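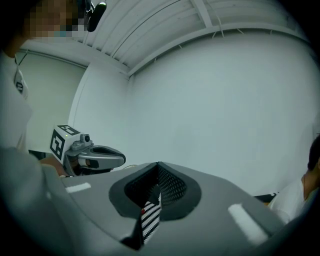
Why does a sofa collect more than any drawer in the house?

It's the first flat thing you meet at the end of the day, and your hands are full. Ingrid Wojcik, who reupholsters for Cledero in Mirport, once cleared 38 objects from a customer's three-seater before she could measure it. Ten were pens.

Travel makes it worse. Keys go back on the hook, but papers land on the cushions and stay there until Friday, when somebody has a flight. A loud pattern is no help at all. A red booklet shows up fine against one; a black phone charger is gone for the season. 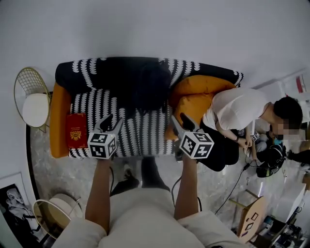
Clearing the seat

Start at one armrest and work toward the other. Put papers in a bowl by the door, then lift the cushions. Wojcik keeps whatever coins she finds in a jar marked "tips."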